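Right, new flat, week three, and I have finally got opinions about the kitchen. Thread, sorry in advance.

The worktop is nearly black. I thought it would look dead smart. It does, at night, with the big light off. By ten in the morning it shows every crumb I've ever dropped.

So my rule is that anything that lives out on it has to be white. White kettle, white knife block, white plates. Naledi says it looks like a dentist's. Naledi also keeps her toaster in a cupboard, so.

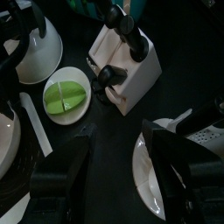
The knife block was the big argument. I wanted one of those magnetic strips but the wall is tiled and the landlord (hi Mr Gebreyes) says no drilling. Fair enough. A block it is, within reach of where I chop and well away from the sink.

Kettle has a black handle, same as the knives. Total accident, but I'm telling everyone I planned it!

Small plates are the thing I'd push on people, by the way. I've stopped getting the big chopping board out for one bit of fruit — cut it, put it straight on a little plate, done. Saves so much wiping.

Natnael asked what I clean the top with. Warm water, drop of washing-up liquid, then a dry tea towel straight after or it goes streaky. I tried a spray from the Gornthorpe market and it left a haze for 2 days. Never again.

Next job is the drawer under the hob, which currently has batteries, string and a whisk in it. If anyone has dividers going spare, shout.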